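特集　布ナプキンをたたむ、それだけの午後

Plalunhamの二階、昼の営業と夕方の営業のあいだ。取材に使えるのはその隙間だけ。急いで書く。メモもだいぶ乱れている。

テーマは布ナプキン。食器でも料理でもなく、席の横に置いてある、あの白い四角。編集会議で出したら「地味」と言われた。地味だと思う。でも通った。ほかの企画が軒並み延期になった2020年6月の号なので、店の中の、誰も急かさない仕事をひとつ見てくる、という話になった。

まず布の話から。

Plalunhamで使っているのは、織物の卸Paivaから入れている白無地。綿。縁は三つ折りで縫ってある。模様なし、刺繍なし、店名も入っていない。開店のときは生成りだったそうで、途中で白に変えた。理由を聞いたら「染みが見えるから」。見えないほうがいいのかと思ったら逆で、見えれば洗い直せる。生成りは紅茶の染みが紛れる。紛れたまま席に出る。それが嫌だったと。

紅茶の店なので、染みはほぼ紅茶。あとはジャム、バター、たまに口紅。洗い方は店ごとに流儀があるが、この店は先に水。とにかく水。すぐ水。石けんはそのあと。湯は使わない。バターのときだけ湯。メモにはそう書いてある。ジャムについては書き漏らした。すみません。

干す場所は裏の階段の踊り場。晴れていれば午後には乾く。梅雨どきは厨房の上の棚に渡した紐に掛ける。アイロンは全部にはかけない。かけるのは予約の席のぶんだけで、ふだんの席のものは、手で伸ばして、たたんで、重ねて、その重みで落ち着かせる。だからたたみ方が大事になる。アイロンでごまかせない。

一枚買うと、Paivaの小売価格で1,985円。高い。紙ナプキンなら何年ぶんだろうと一瞬考えてしまう。店主の答えは、破れるまで使うし、破れたら台拭きになるし、台拭きがだめになったら銅のポットを磨く布になる。最後は糸くず。そこまで使っての1,985円。うちの台所の、もらいものの手ぬぐいの山を思い出して少し反省した。

次、たたみ方。

ナプキンの折り方の本はたくさんある。白鳥、扇、司教の帽子、ばら。編集部の資料棚にも一冊あって、77種類の折り方が載っている。昼休みに八つほど試した。白鳥は首が倒れる。扇は開いてしまう。司教の帽子だけは立った。立ったが、それを席に置くと、座った人はまず壊さなければならない。あれがどうも落ち着かない。

Plalunhamの折りは四角。長四角。基本はそれだけ。あとは席と気分で、縦に細くしたり、角をひとつ出したりする。

手順を聞いて書き取ったもの。

広げる。縁を自分の前に合わせる。手前から向こうへ半分。手のひらで真ん中から外へなでる。もう半分。ここで一度押さえる。押さえるのは指の先でなく、指の腹。向きを変えて、左右どちらかを内へ。最後に全体を裏返して、輪のほうを客の側に向ける。

輪、というのは折り目のほう。縁が重なって見える側ではなく、つるんと丸い側。これを客に向けるか、店の側に向けるかで店の人どうしがもめたことがあるらしい。いまは客に向ける。決まりなので、と笑っていた。

布は紙とちがって、角をぴったり合わせてもずれる。洗うたびに縮み方がちがう。縦と横でもちがう。だから正方形だったはずのものが、何十回か洗うとわずかに長方形になっていて、いくら合わせても縁が少し余る。この余りをどうするか。下に隠すか、なかに巻き込むか、そのまま出すか。見ていると、だいたいなかに入れる。入りきらないときは裏側。それでも出るときは出る。出ていても、まあ、重ねればわからない。

机の話もしておく。

たたむ場所は作業台でなく、客席のテーブルをそのまま使う。木目のはっきりした明るい色のテーブルで、つるっとしている。クロスはかけていない。かけるとその上で布がすべらず、なでたときに下の布まで寄ってしまう。むき出しの天板のほうがやりやすいそうだ。二台をくっつけて並べると、広げたぶんを隣に逃がせる。隙間に縁が入り込むことがあるので、継ぎ目はまたがない。継ぎ目をまたがない、とメモに二重線。よほど念を押されたんだと思う。

家具はGrivtonの中古。開店のときにまとめて引き取った。角が丸いのは客が腰をぶつけないため、と店主。元は学生食堂か何かで使われていたらしいが、そこは確かめていない。

テーブルの上には、たたむ布だけがあるわけではない。前の客の茶器があって、ティーバッグの札があって、砂糖やら何やらの小袋があって、その合間に布を広げる。片づけとたたむのが同じ机の上で進む。きっちり片づけてからたたむ人もいるそうだが、営業の合間だとそうもいかない。 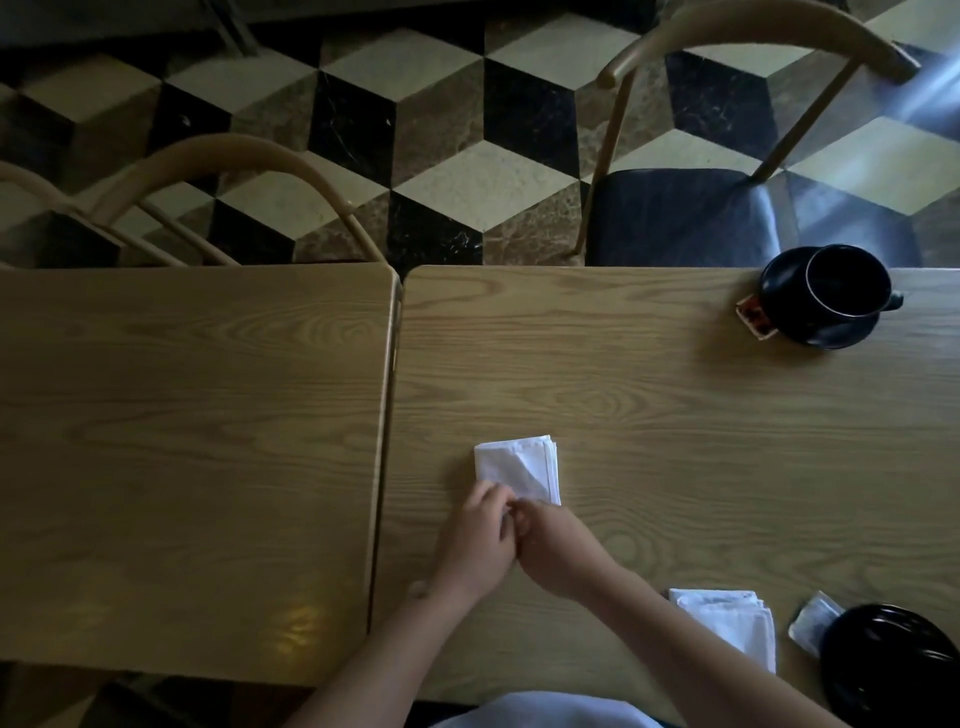

白いナプキンをたたむ手もと。
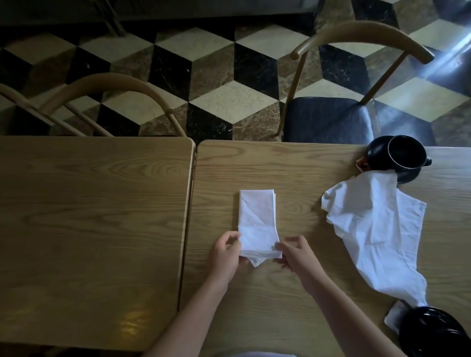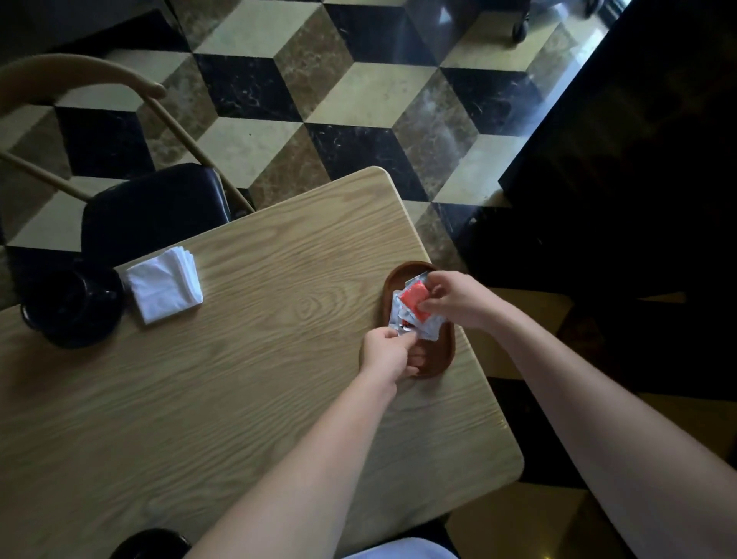
ところで、紙の話。紙ナプキンをやめたのかというと、やめていない。厨房の引き出しには紙もある。持ち帰りの焼き菓子に添えるし、小さい子のいる席には両方出す。布だけで通す、という気負いはなくて、そこがよかった。

布の枚数は、席の数の三倍と決めている。使っているぶん、洗っているぶん、棚で待っているぶん。これより少ないと雨の週に足りなくなる。多いと今度は棚の下のほうが眠ってしまって、折り目に黄ばみが出る。古いものから使うために、洗い上がりは必ず山の下に入れる。上から取る。下に足す。言うのは簡単で、下に入れるには山を一度持ち上げないといけない。持ち上げるとくずれる。くずれるので、みんな上に置きたがる。わかる。うちのタオルも完全にそう。

棚は幅の狭いもので、布の長四角はこの棚の奥行きから逆算した大きさになっている。つまり折り方が先にあったのではなくて、棚が先。長い辺が棚の奥行きに収まって、短い辺を手前に向けると横にきれいいに並ぶ。本に載っている折り方は見た目から始まっているが、店の折り方は置き場所から始まっている。聞いていてここがいちばん面白かった。

家でやる場合もたぶん同じだと思う。引き出しの深さを先に測る。それから折る回数を決める。

小袋のほう。

砂糖、ミルク、甘味料、ティーバッグ、ウエットティッシュ。喫茶の席にはとにかく小さい袋が多い。どこの店でも、まとめ方に困っている。びんに立てる店。かごに放り込む店。引き出し式の木箱に仕切りを入れて、銘柄ごとに分けている店も見た。きれいだったが、補充が大変そうだった。

雑貨のRumsteadに寄って、売り場で細長いトレーをあれこれ見せてもらった。細長いものがよく出るそうだ。丸い皿だと小袋は重なって底が見えなくなる。正方形だと角にたまる。細長くて、縁が立っていて、両端が丸いもの。端まで指が入るので、最後の一袋が取れる。値段は手ごろなもので2,000円。木のものと樹脂のものと、漆器ふうに塗ったものがあった。漆器ふうは光るので、銀色の袋を入れるとぎらつく。好みの問題。

並べ方にもいろいろある。寝かせて重ねる、立てて並べる、ただ盛る。立てて並べるとぴしっとして、最初の客が一袋抜いた瞬間に全部倒れる。盛るのは最初からくずれているのでくずれない。なるほど。色の強い袋は上のほうに置くと、人の手がそこへ行くという話もあった。売り場の人の持論なので、ほんとうかどうかは知らない。自分は試してみて、確かに最初にその袋を取った。取ったあとで、別に飲みたくなかったなと思った。

補充のたびに袋の裏を見る。期限の印字がある面を上にするか下にするかも店でちがう。客に見せるなら印字は下。店の人が見るなら上。どっちでもいいが、混ざっていると全部ひっくり返して確かめることになる。

道具をそろえる話に戻る。布を始めるなら何枚からか。

四人で暮らしているなら八枚。ひとり一枚と、洗い替え。朝は使わない家なら六枚でもなんとかなる。大きさは膝に広げて余るくらい。小さいと口は拭けても膝が守れない。大きすぎると椅子から立つときに踏む。Paivaの担当の人は、最初は同じものを買い足せる無地をすすめていた。柄物は廃番になる。廃番になると、そろわない一枚がいつまでも引き出しの底に残る。これも、わかる。うちにもある。青い縞のやつ。

新しい布は最初、水を弾く。糊がついている。使う前に二度洗う。二度では足りないかもしれない。三度目でやっと吸う。買ってすぐ来客に出すと、膝の上で紅茶がころころ玉になって転がる。見た目はおもしろいが、拭けない。

柔軟剤は入れない。吸わなくなる。乾燥機は使うなら短く。縁の縫い目がよれる。よれた縁は湿っているうちに引っぱる。縁を両手で持って、ぱん、と一度。これで半分は直る。残り半分は、たたむときに直す。

たたむときに直す、というのは、こういうこと。折る前に布の耳をそろえて、机に置いたまま、端を指でつまんで少しだけ外へ引く。引いて、置く。もう片方の端も。それから折る。引かずに折ると、しわごと折り目になる。折り目になったしわは、次に洗うまで取れない。たたんでから気づいても遅い。開いてやり直し。やり直すと、前の折り目がうっすら残って二本線になる。二本線のものは下のほうに入れておく、と小声で教わった。書いてしまった。

一枚にかかる時間を計ってみた。慣れた人で25秒。自分は計るのをやめた。途中で布の表裏がわからなくなって、縁の縫い目をのぞき込んで、また広げた。布の表は、縫い代が見えないほう。明るい場所ならすぐわかる。夕方の店の照明では迷う。

手を動かしていると話がはずむ。これは編み物でも豆のすじ取りでも同じで、目が手もとにあるので、相手の顔を見ずにしゃべれる。店の人たちは布をたたみながら次の週の献立を決める。仕入れの愚痴も出る。辞めたい話も、だいたいここで出たと店主が言っていた。いまは机を離して座るので、声が少し大きくなったそうだ。

営業が短くなっていた春のあいだも、布は洗っていた。使っていないのに。棚に置いたままだと折り目が黄ばむので、出して、洗って、干して、たたんで、戻す。客のいない店で。「何をやってるんだろうとは思いました」。でも、再開した日に席に置けたのは、その布だった。そのまま出せた。急いで用意したものはひとつもなかったと聞いた。

黒い器と白い布の組み合わせについても少し。白い布は黒い器の横だと、よけいに白く見える。逆に、白い器の横に置くと灰色っぽく見えることがある。洗いたてでも。洗い方を疑う前に、隣に何を置いているか見たほうがいい。布を買い替えようか悩んでいる人は、まず一度、黒い皿の上に載せてみてほしい。まだいける、と思うはず。思わなかったら、それは台拭きに回す時期。

取材のあと、自宅の食卓でやってみた記録。

一日目。麻の古いのを出す。固い。折り目が立ち上がってくる。本を載せて一晩置く。
二日目。落ち着いた。夕食に出す。家族は手の甲で口を拭いた。布は膝にも載らず、皿の横に朝まであった。
三日目。折りを細長くして、箸の下に敷くように置く。どかさないと箸が取れないので、みんな手に取る。使った。
四日目。カレー。後悔。
五日目。水に浸けたまま忘れる。思い出して洗う。黄色い。干す。日に当てたらだいぶ薄くなった。
六日目。雨。乾かない。紙に戻る。
七日目。たたむ。これがいちばん良かった。夕飯のあと、テレビをつけたまま、机の端を拭いて、洗濯かごから一枚ずつ。すぐ終わる。終わってしまうので、ついでに手ぬぐいもたたんだ。青い縞のやつも。

引き出しの奥行きに合わせて折ったら、今まで入らないと思っていた引き出しに全部入った。入ったうえに余ったので、そこに箸置きを移した。箸置きが見つかるようになった。そのぶん箸置きを使うようになった。

さて、失敗しやすいところをまとめて書いておく。順番はばらばら。

濡れたまま重ねない。においが移る。移ると、乾いたあとも口もとで気づく。
漂白は、縁の糸が傷むので回数を控える。どうしてもなら部分だけ。
名前を書かない。書きたい人は縁の裏に小さく糸で。油性ペンはにじむ。
食卓でたたむときは、先に机を拭いて、乾いてから。急いで湿った机に広げて、輪じみをつくった。自分が。
茶器がまだ載っている机なら、布は器から離れた側で広げる。向こうへ返すときに、布の先がカップに当たる。持ち手に引っかかる。
ティーバッグの使い終わりは先に捨てる。袋に入れたつもりでも、口から染みることがある。

Plalunhamでは、たたみ終わった布を一度テーブルの端に寄せておいて、席の用意をするときに配って歩く。配る順番は奥の席から。置く位置は、左。フォークを出さない席でも左。右は茶器が来るので、あけておく。左利きの常連の席だけは右に置く。その人が来ない日は、左。

八月号では、続けてテーブルクロスをやる予定。たたみ方ではなく、しまい方を中心に。大きい布は折ると折り目がつくし、巻くと場所を取る。Grivtonの倉庫で、筒に巻いて天井から吊っているのを見た。あれを家でどうするのか。まだ考えていない。

布の問い合わせは各店へ。Plalunhamの二階は夕方の部のみ予約を受けている。昼は先着。布は、帰るときに椅子でなく机の上に置いてもらえると助かるとのこと。たたまなくていいそうだ。たたんであると、使っていないものと間違えて、そのまま次の席に出しそうになるので。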